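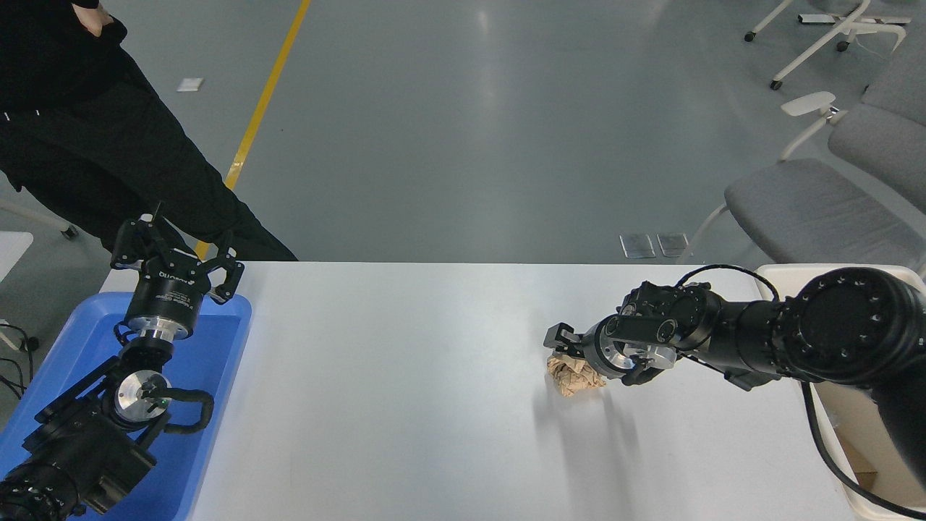
How long should paper packing fill be stored before it goes back into an outgoing box? Until it has been sorted, checked for tape and weighed, and in no case longer than 30 days.

Operations Bulletin > Packing and Dispatch > Paper Fill

Reading time: 3 minutes

The Nendgate warehouse changed from air pillows to kraft paper fill last November. The notes that follow cover reuse of that paper, which was left out of the original instruction and has been handled differently on each shift. They apply to returns and to inbound freight from Platetti. Drultura shipments use molded pulp and are not affected.

Paper fill works by resisting compression. A sheet that has been crumpled once holds air between its folds and pushes back against the product. Each trip flattens some of those folds, and the fibers along them weaken. Reused paper therefore needs more material for the same void. In the drop trials run by Deming Yin, a standard carton took 22 sheets of new paper. The trials covered 143 cartons, all packed by hand at the same bench.

Moisture has a larger effect than the number of trips. Paper stored next to the dock doors softens and does not recover its stiffness fully when it dries. Keep the cages on the inner aisle.
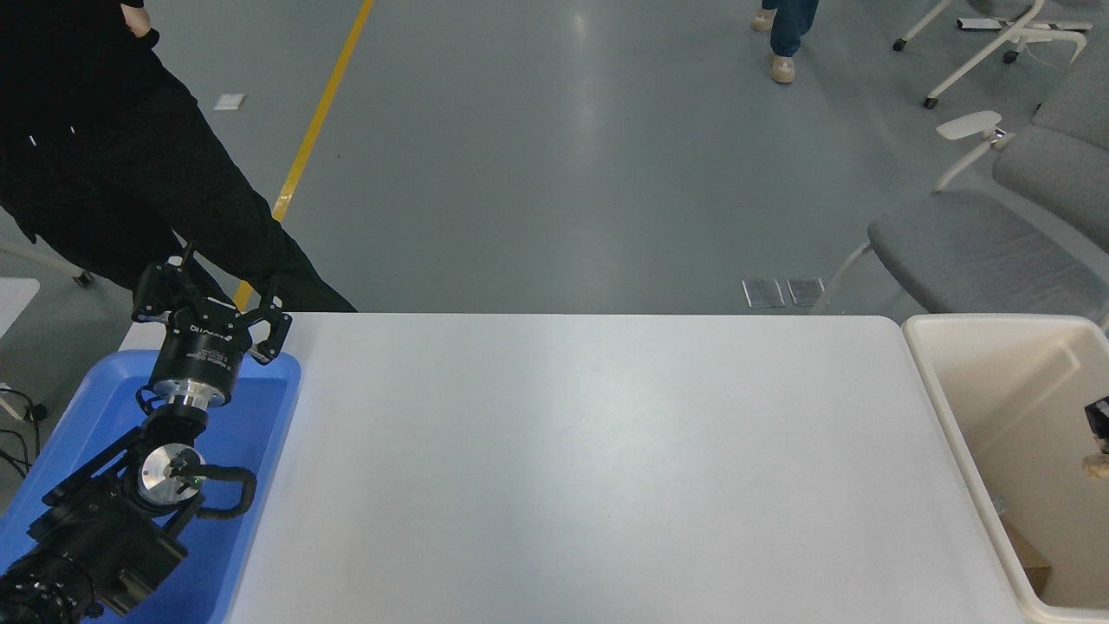
Sorting returned paper

Sort at the point of unpacking. Paper goes into one of two cages:

Reuse: clean sheets, no tape, no labels, no tears longer than a hand's width.
Recycle: everything else that is dry and free of food or oil.

Do not smooth sheets flat before caging them. Flat sheets pack densely – they have to be crumpled again, and the second crumple is weaker than the first. Loose balls take more cage space but are ready to use.

Printed paper may be reused only if the ink does not transfer to a white cloth under thumb pressure.

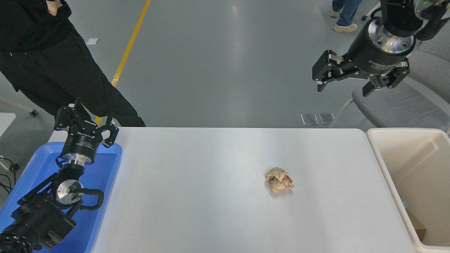

Weight limits and records

Use new paper for any item above 2000 grams. Lighter items may be packed with reused fill, provided the carton passes the shake check: close the flaps, tilt it end to end, and listen for movement. If the item shifts, open the carton and add fill at the corners first.

Record each full reuse cage in Xie under the fill code, with the date it was closed. Cages past the storage limit go to recycling even if the paper looks sound. Hüsnü Tuncer checks the cage log on Friday and will return incomplete entries to the shift lead.

Recent items

Carton sizes withdrawn from stock
Tape width on double-wall boxes
Label placement for Drultura freight
Dock door seals: inspection schedule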